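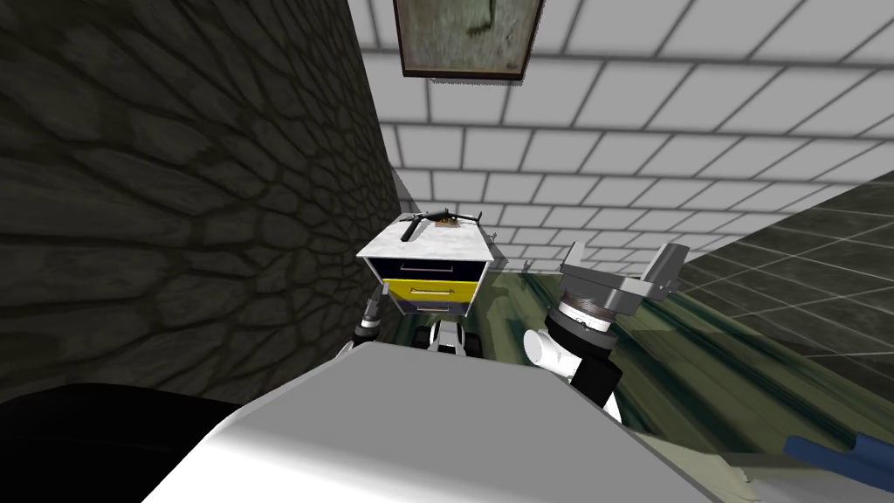 Simulator view: two-arm robot at the three-drawer cabinet, gripper open

Subject: Re: [floor-automation] Simulation before the arms go in

On the list in September, someone at the Letel site wrote:
> We are getting two-arm units for the parts cabinets. Management says
> the pickers will "move to simulation review" and that it's a small
> change. Has anyone been through this? What do people do all day,
> and did anyone lose hours?

We went through it at the Skereritz warehouse, so I can tell you how it was for us.

Before the change there were 36 of us on picking. Now 21 still pick, and the rest review runs or look after the units. Hours stayed the same for the first year. After that the evening shift was cut back, and the people on it had to choose between days and leaving.

Review work is sitting at a screen. The runs come out of Tustex, which makes up a different room each time. Walls, floors, drawer colors and whatever is lying on the cabinet all get swapped. The one I attached has a stone wall, a yellow middle drawer and a black gun across the marble top. You are looking from the robot's side, so its own body covers a good part of the floor. You get used to that after a week or two.

For each run you mark whether the arm went where it should and whether it touched anything it shouldn't. Our first batch was 659 runs and we sent back 414 of them. Most of those were drawers not fully closed. The pickers caught more of these than the engineers did, and after that we were asked to write the checklist ourselves.

Things to settle before you start:

Pay grade. Ours was left at picker for over 21 weeks while they decided.

Breaks. The Barbu scanners used to log us out at break time. The review station doesn't, and people were working straight through.

Going back. Get it in writing that anyone who can't take screen work can return to the floor. Two of ours asked and it took a grievance.

I can send our checklist if it's any use. It's plain text, one page.

Former picker, now review, Skereritz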